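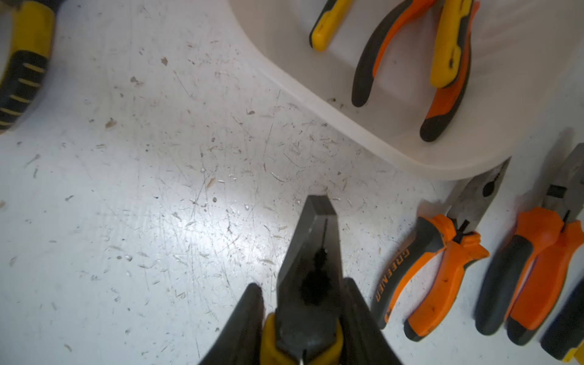 Courses > Forkmont Workshop > Basic Hand Tools > Handout 4

Handout 4: Pliers, and What They Are Not For
Instructor: Flurina Gisler
Bench assistant: Mathias Zaugg
Revised 2026-09-02

Bring this sheet to the bench session. The copies from July have the wrong paragraph on lubrication and should be recycled, or used to wipe up the lubrication.

1. Parts

A pair of pliers is two levers and a pin. The long end is the handles, the short end is the jaws, and the pin in between is the pivot. Anything you do to the handles is repeated at the jaws with more force and less travel. Finger skin is softer than wire and finds its way into the pivot area more often than you'd think, so hold the grips well back.

The grip is there for comfort and friction. It is NOT electrical insulation unless the tool is rated and marked for that work. Bright colors are not a rating. None of the pliers in our drawers are rated, and nothing in this course is done on a live circuit.

2. Jaws

Flat jaws: holding sheet, making square bends, straightening what the last person bent.
Round jaws: loops and curves.
Long nose: reaching in. Weak sideways. If you twist hard with the tips they will spring apart, and after that they never quite meet again.
Side cutters: cutting soft wire. Hardened wire leaves a notch in the edge, and we do look.
Slip joint: several jobs, all of them passably.

To check a pair, close it and hold it up to a window. On flat jaws you want the tips to meet first, then the rest as you squeeze. Light at the tips means the tool has been sprung. Put it in the repair tray and write on the tag what is wrong with it. "Broken" is not what is wrong with it.

3. Dirt on the jaws

Black steel hides grime very nicely. Wipe the inner faces with a dry rag before you touch the work, especially if the work is brass, leather or anything you were hoping to give to your mother. Grease on the jaws means the piece slips, you squeeze harder, and the mark you leave is permanent.

One drop of light oil at the pivot, open and close the tool a few times, wipe off what comes out. One drop. The Emmont group last term went through 2 cans.

4. Bench habits

- Tools lie flat, handles toward you.
- Small parts go in a plastic tray. They don't go "just here for a second."
- Brush the bench before layout work. A chip under a sheet shows up as a dent in it.
- Do not scribe, cut or pry directly on the bench top. The scratches already there are the work of earlier classes, who were also told.

5. Pliers are not

a wrench (you will round the nut, and Mathias will hand you a file and a look)
a hammer
a pot holder
a way to hold a drill bit while somebody else turns the chuck

6. Exercise for the session

Take a length of soft wire from the Brono spool. Straighten it, then make one square bend and one closed loop, with no jaw marks visible at arm's length. Taping the jaws is allowed on the second try only. Keep your first try and staple it to this sheet, however it looks.

Reading: Auer binder, section 2, stopping at the torque tables. We get to those with wrenches.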